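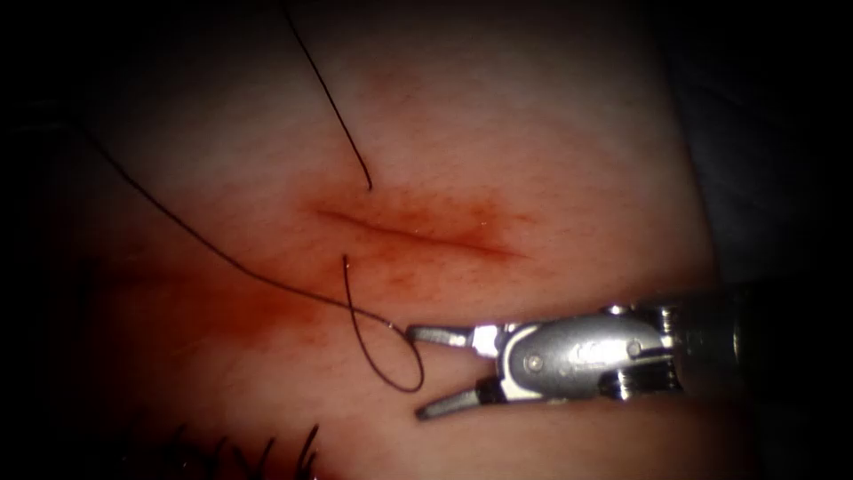 ncardenas_rn
Second-term vet tech student at Salinas and I need a suture pad that lasts longer than a week. I have a Bimness and my simple interrupted stitches keep tearing through near the edge. The main cut is a single straight slit with the edges puckered a little and reddish color spread around it, so now I can't tell where I'm placing my bites. Is it worth paying more for the Vulura, or do I just buy two cheap ones?

Irnton_Ravi
Tearing is usually technique. Go in at 90 degrees, follow the curve of the needle, and don't pull up on the thread when you tie. I got all of August out of one cheap pad doing 12 stitches a night.

pdx_tech
Disagree. Some of the cheap ones have no mesh layer and they will tear no matter how careful you are. Bend a corner back and look at the cut side. If there's no mesh, that's your answer.

ncardenas_rn
No mesh that I can find. I've been taking bites 5 mm from the cut.

Irnton_Ravi
5 mm is fine. Then I'd blame the pad, I'll give you that. I still wouldn't buy the Vulura. Pig's feet from the grocery store are better practice and cost next to nothing.

pdx_tech
Pig's feet smell and my roommates won't have them in the fridge. Skin is also a lot tougher than what you'll be closing on a cat spay. I'd use the pad for knots and speed, then do a foot the weekend before your practical.

mollyb
I have the Vulura. Mesh is good, but the top layer gets sticky. Cornstarch fixes it. Also get 3-0 nylon if you're using 2-0 now, the smaller needle makes smaller holes.

ncardenas_rn
I am using 2-0. Will order the 3-0 first and see how that goes before I replace the pad.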